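엘라드사이드 건축기록회 소개

안녕하세요. 우리는 엘라드사이드(Elladside)와 그 옆 마을 우스트컴(Ustcombe)의 오래된 건물을 조사하고 기록하는 작은 단체입니다. 한국에서 이곳으로 이주한 주민과 이 지역의 건물에 관심이 있는 한국어 독자를 위하여 이 소개 글을 준비했습니다. 한국어는 글쓴이의 모국어가 아니므로 어색한 표현이 있을 수 있습니다. 고쳐야 할 곳을 알려 주시면 감사히 반영하겠습니다.

시작

우리 단체는 바게리(Bagheri) 방직 공장의 철거 계획이 알려진 때에 만들어졌습니다. 이 공장은 붉은 벽돌로 지은 4층 건물이며, 한때 노동자 200명이 일하던 곳입니다. 처음에는 주민 몇 분이 저녁에 모여서 옛 도면과 사진을 찾는 모임이었습니다. 공장의 동쪽 날개는 결국 철거되었습니다. 그러나 굴뚝과 본관은 남았고, 본관의 1층은 지금 동네 도서실로 사용되고 있습니다. 우리 사무실도 같은 건물의 2층에 있습니다.

하는 일

우리의 가장 중요한 일은 건물 목록을 만드는 것입니다. 현재 목록에는 두 마을의 건물 877채가 들어 있습니다. 교회나 시청처럼 유명한 건물뿐만 아니라 창고, 빵집, 연립 주택, 버스 차고도 포함합니다. 건물마다 지은 시기, 재료, 용도의 변화, 지금의 상태를 적습니다. 시기를 확인할 수 없는 경우에는 빈칸으로 두고, 추측한 숫자는 쓰지 않습니다.

또한 소유자에게 수리에 관한 상담을 제공합니다. 창틀을 바꾸기 전이나 외벽에 페인트를 칠하기 전에 연락하시는 분이 많습니다. 우리는 공사를 직접 하지 않으며 특정한 업체를 추천하지도 않습니다. 대신 비슷한 건물에서 어떤 방법을 사용했는지 기록을 보여 드리고, 허가가 필요한 공사인지 함께 확인합니다.
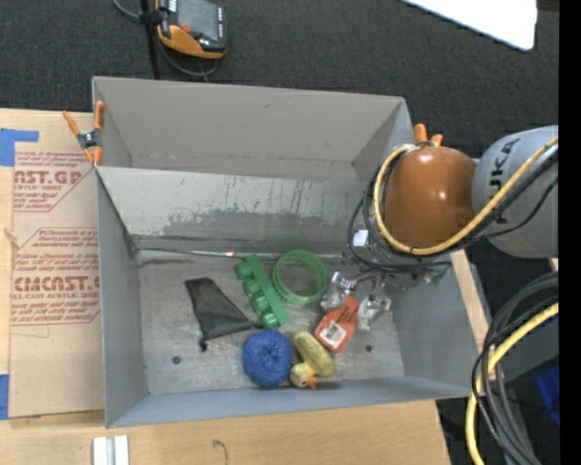 우리 집이 목록에 들어가면 마음대로 수리할 수 없게 됩니까?

우리 목록은 법적인 효력이 없는 민간 기록이므로, 등재만으로 소유자의 권리가 제한되지는 않습니다. 법으로 보호하는 건물의 지정은 지방 정부가 따로 결정합니다. 소유자가 원하시면 내부에 관한 내용은 공개하지 않습니다.

클라카노 거리 조사

지금 가장 많은 시간을 쓰는 사업은 클라카노(Clarkano) 거리의 조사입니다. 이 거리에는 1층이 가게이고 위층이 살림집인 건물이 길게 이어져 있습니다. 간판 뒤에 옛 타일이 남아 있는 가게도 있고, 뒷마당에 마구간이 그대로 있는 집도 있습니다. 최근에 빈 가게가 늘어났기 때문에 우리는 조사를 서두르고 있습니다. 조사 결과는 5월에 도서실에서 전시할 예정입니다. 전시 설명은 영어와 한국어로 준비합니다.

거리의 북쪽 끝에 있는 옛 극장에 대해서는 회원들의 의견이 아직 하나로 모이지 않았습니다. 건물 전체를 보존하자는 의견도 있고, 정면만 남기고 뒤쪽에 주택을 짓자는 의견도 있습니다. 우리는 두 의견을 모두 회보에 실었습니다.

운영과 참여

단체의 운영비는 회비와 기부금, 그리고 답사 참가비로 마련합니다. 개발 회사의 후원은 받지 않습니다. 답사는 한 번에 90분 동안 진행되며, 바게리 공장의 정문에서 오전 10시에 출발합니다. 계단이 많은 길이 있으니 걷기가 불편하신 분은 신청할 때 미리 말씀해 주십시오. 다른 길을 안내해 드리겠습니다.

옛 사진, 편지, 가게 영수증을 가지고 계신 분의 연락도 기다립니다. 원본은 복사한 후에 바로 돌려 드립니다. 문의는 사무실로 직접 오시거나 도서실 안내대에 쪽지를 남겨 주시면 됩니다. 한국어로 쓰셔도 괜찮습니다. 다만 답장에는 시간이 조금 더 걸릴 수 있습니다.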